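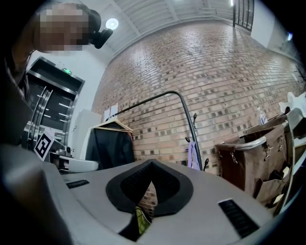
A grey hand-held gripper, with a small slotted vent on the left and a larger black grille on the right.

Publish the drawing, also the ugly one

I have been building small computers at home for many years, mostly on single-board machines, and in this time I have downloaded a great number of cases made by other people. I want to write about one habit in our hobby which I find bad. We publish the cutting file and we keep the drawing for ourselves.

By cutting file I mean the thing which the laser cutter or the printer eats. It is a set of lines, or a mesh of triangles. It tells the machine where to go. By drawing I mean the thing with dimensions and tolerances on it, or at least the original model, in which a hole is still called a hole and where I can change the thickness of the material in one place. The first is the result of the work and the second is the work. When a project page says "open source" and offers me only the first, I feel a little cheated, even if I paid no money.

Let me give the case which made me think of it. Last winter I wanted to build the Flitent, a small desktop case for a single-board computer with room for a display and two drives. It is a beautiful design. The project page has good text, and the author was generous with the license. The files are meant for three millimeter plywood. The shop in my town sells plywood which is called three millimeter, and my caliper says 3.3. Every person who has cut plywood knows this story. The tabs did not go into the slots. With the original model I would have changed one number and gone to drink a coffee. With the cutting file I had to move lines by hand for two evenings, and on the second evening I moved one line too many, so the back panel with the connectors was wrong and I cut it again.

I wrote to the project and asked for the source. The answer was polite. The model was "too messy to share," and it would be cleaned up and published in December. I think it was December of another year than I understood.

This answer I have received many times now, from different projects and nearly in the same words. I understand it very well, for I have given it myself. My own models are full of sketches with names like "test" and "test new," and there is one body in my Rankin battery tray which I am afraid to delete, because the whole tray disappears with it. I do not know what it does. When I imagine that a professional engineer opens this file, I become warm in the face.

But who opens these files in reality? People like me, who have the wrong plywood. They will not judge the names of the sketches. They will look for the thickness, change it, see that half of the model turns red, swear a little, and repair it. This is still faster than moving lines by hand. I put the Rankin tray online in its bad condition, and I got one message about it. The person asked me where he can buy the same battery connector.

There is an argument on the other side which I take seriously. Some authors say that source files make support work. If you give only the cutting file, all people build the same thing, and if a person has a problem you can guess the reason. If you give the source, you will have 17 variants, and each of them will come back to you with a question, although you did not make this variant and have never seen it. I believe this. On the forum of the Mavwood, which is a portable terminal with a folding keyboard and has published everything from the first day, the thread about building it has 1831 posts, and I would say a large part of them is about things which are not in the official version at all. One man wanted it to be wider for a full-size keyboard. Another wanted it without the screen. I would not like to be the one who must read all of this in the evening after work.

My reply is that you do not need to read it. The license, as far as I understand such texts, gives the files and does not promise the support. It is allowed to write on the page, "I answer questions about version two in birch plywood and no others." Maybe it sounds cold. In my language we would say it with more words around it. But I prefer a cold sentence and a complete archive to a friendly page with a file I cannot change. And in the Mavwood thread, if you have patience, you see that the builders answer each other. The question about the wide keyboard was solved by a person who had only come there to ask about hinges.

The second argument I hear is about money. A small shop sells the kit, and it fears that with the source somebody will copy it and sell it cheaper. Here I am less sure of myself, since I never had to live from such a shop. I will only say that the copying shop does not need the source. It needs exactly the cutting file! The person who wants to make a thousand identical copies is served perfectly by the file you have already given away. The person you have locked out is the one who wanted to make a single piece, and make it a bit different. So if there is a fear of copies, I would understand a shop which publishes nothing and calls its product a normal product. The half way I do not understand.

The Bisora project found a solution that I like, although it is not perfect. They sell a kit for a small network storage box. Together with each version they publish a plain drawing in PDF, on two pages, where all the important measures are written: the distance between the mounting holes, the height of the standoffs, the free space over the board, the diameter of the cable entries. They do not publish the model. At first I wanted to complain about this, and then I sat down with the PDF and rebuilt the box in my own program in one afternoon, in my own material, with the fan on the other side. For a simple box I could even say that the drawing was better for me than the model. It does not depend on a program. I have models from ten years ago which I cannot open anymore, because the company changed the format, or changed the free version, or both. The paper drawing of my father's workbench I can still read, and he made it with a pencil.

So my wish is modest. When you publish a case, please put in the archive the native file, as it is, without cleaning. Put next to it a neutral export, a STEP file for example, which other programs can read. And then one page with measures, and on this page please write the true thickness of the material you used, measured with a caliper, and the kerf if you know it. The name from the shop label does not help me. The page can be a photograph of a sheet from your notebook. Mine has a ring from a coffee cup on it and it was downloaded more than 600 times, which for me is a very big number.

I would also ask the websites where we share these things to help a little. The upload form at the one I use demands a cover picture, and it has 41 categories to choose from. It has no field for the material thickness. It has a small box, "source files included," which any person can tick, and which I have seen ticked on projects with nothing but one mesh in them. I do not think these authors lie. For them the mesh is the source, for the program they used gave them nothing else, or they never thought about the difference. A single line of explanation under this box would teach more people than my essay will.

I should add that in the end I did build the Flitent. It stands on the shelf behind me and works well, and from the front it looks very close to the photos on the project page. In the back there is a gap of two millimeters next to the power connector, from the evening when I moved one line too many. I have made a new model of the whole case, with the thickness as a parameter, and it is rather messy. The sketch for the back panel is called "test new new." I uploaded it on Friday, September 26, 2025, with the sheet of measures, and if your plywood is also 3.3 you do not need to change anything.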